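Leader Arms

Ten past six and the building had gone quiet apart from the fans. Beca Hughes had her coat on already. Over the coat, the headset. She'd missed one bus to Larport, she wasn't missing the next.

"Four more," said Irina from the doorway.

"I know it's four."

"Holzer want the set tonight."

"I know what Holzer want."

Four more. The counter on the screen said 1272 and it had said that for a good while now, on account of her binning every try that came out ugly. Hands round the grips. Squeeze, and out there on the table the fingers squeezed too, a hair late. You got used to the hair. After a week of it you went home and reached for the kettle early.

She'd started in March. The advert had said steady hands and patience. She had the hands.

Adapter first, because the adapter was a pig. Stand it on its box, come down over it, one finger each side, don't knock it. She brought the right arm in low. Wrist view on the little monitor, all fingers and white plastic.
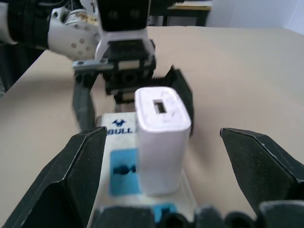
Too wide. She shut the grip a touch, felt nothing, there was never anything to feel, that was the whole trouble with it. You did it all by eye and by a sort of wishing. Her nan used to thread needles like that, tongue out, not breathing.

"You're holding your breath," said Irina.

"I'm concentrating."

"It goes in the data."

"My breath does not go in the data."

But it did, in a way. Ottilie Grabner had shown her once, back at the begining. Two sets of the same job laid over each other as wiggly lines, one done by Ottilie, one by Hedvika Urban on the late turn. You could tell who was who. Ottilie went in straight like somebody posting a letter. Hedvika came round the side, always the side, with a little dip before she closed. And then the model, after training, running on its own with nobody in the chair. It dipped. A tiny dip, just before it closed.

Hedvika had gone to Starkbridge since then. Better money, her mum was poorly. The dip was still here.

Beca thought about that more than she let on.

Right. Keep that one. Save. The number ticked over and she rolled her shoulders, pulled the coat straight where it had ridden up. Next.

Plug to strip. She liked this one, or she'd liked it the first fifty. Left hand on the plug, right hand waiting, open, out of the way. The trick was the angle. The strip lay a bit skew and the plug wanted to go in dead true and your own wrist had opinions.

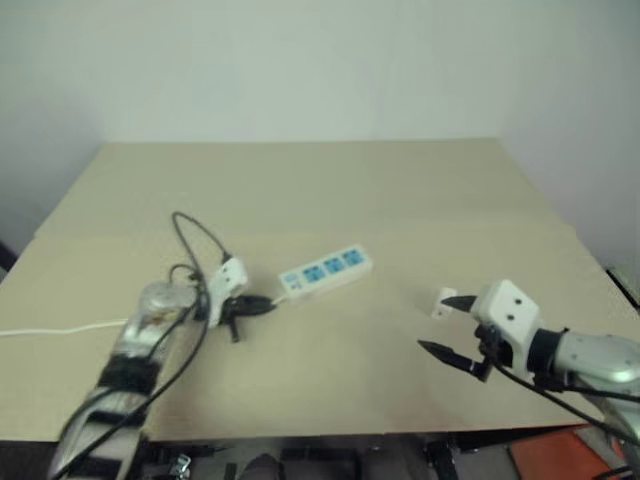
Slowly. Slower. Somebody laughing down the corridor, a door going. The prongs came up to the strip and she stopped. Backed off. Came in again.

"Why'd you stop?" said Irina, who had come right in now and was leaning on the cabinet.

"Wasn't lined up."

"Are you keeping it?"

"Yeah. It should see that. Somebody getting it wrong and having another go."

Irina thought about it. She was supposed to say no to that sort of thing. Clean runs, Holzer's sheet said, page one, bold type. Clean runs only, no hesitation, 51 per task.

"Ifigeneia'd have your head," she said.

"Ifigeneia's never sat in the chair."

Which wasnt true. Ifigeneia Bakalis had built the chair. But she'd sat in it to test it, she hadn't sat in it at six in the evening with a coat on.

Irina shrugged and said keep it then, put a note on. Beca put a note on. Operator paused, realigned. It looked very small, typed out like that. What she wanted to put was: when it doesn't look right, it's fine to back up. Take a second. But there was no box for that, the box took forty characters.

Two to go.

The third went quick, nothing to say about it, save. Her eyes were stinging. The bus was in twenty minutes and it was ten to the stop if she ran and she'd be running, she could see that already.

Last one was the two-hander. Both grips to the strip, left and right, and square it up along the table. Simple. A toddler could do it with its own hands. With these it was like moving a sofa with someone who wouldn't talk to you.
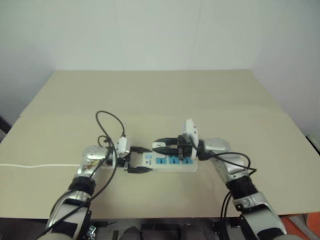

"Left's high," said Irina.

"I've got it."

"I'm only saying."

"I've got it, Irina."

She had got it. She let the left settle, waited for the right to catch up, and for a second it was just her own two hands again, the lag gone or else she'd stopped minding. She held the strip there longer than she needed. Then open, both together, and up and away.

Save.

She took the headset off and the room was bigger than she remembered. Pins and needles in one foot.

"Put it on," she said.

"You've got a bus."

"Just one. Last night's one. Put it on and let it do the plug."

Irina looked at the clock, then went round to the keyboard. Loading took ages. Beca stood with her bag on her shoulder and her hands shoved in her pockets so they wouldn't try to help.

The left arm lifted. It went out over the table with the plug, round the side, a little dip. There was Hedvika. Straight in after that, there was Ottilie. And just short of the strip it stopped.

It backed off. A centimetre, maybe less.

"Well that's you," said Irina.

Beca didn't say anything. She watched it come in again, and down in the street the bus for Givirport went past, wrong one, hers was the one behind.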